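Progress report to Skedeva, second period
Prepared by Aldo Gatti, Presar
14 November 2022

Work in this period was on the table-clearing task, taught by remote control. The operator moves the two arms from a second station, and each run is saved with the joint positions, the gripper commands and the camera views. We have 71 runs recorded. Of these, 59 passed review and are ready for training. The others were rejected, mostly for long pauses in the middle of a grasp or a camera that stopped sending.
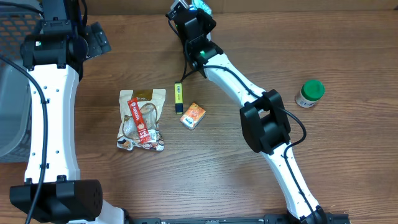
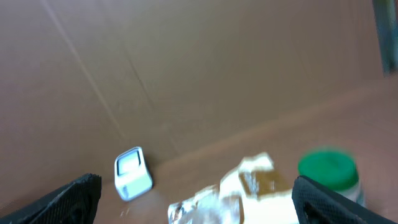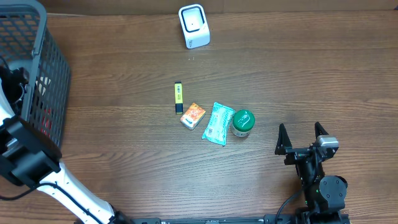
Two-arm station, small-item set. The second view is from a wrist camera, the first and third from the head camera.

Operator practice has made more difference than any change we made to the software. Adelmo Zuccaro did most of the early runs, and his grasps on rigid items were steady from the first week. Bags were harder. A crinkled clear bag, like the one between the fingers in the wrist view, folds when it is touched and shines enough to wash out part of the image. We lowered the closing speed for bags and asked operators to approach from the sealed end where they can. Jars with screw lids and the yellow highlighter have given little trouble.

Two problems remain open. The wrist view blurs when the arm moves quickly, and we are testing a shorter exposure. The Cheon control software also drops its link to one arm from time to time, and the run then has to be started over. The supplier has sent a patch, which is not yet installed.

The target for the full set is still 1,000 runs. To reach it we need a second trained operator and use of the Sallano station for 6 more weeks. We ask for a decision on both by the start of December.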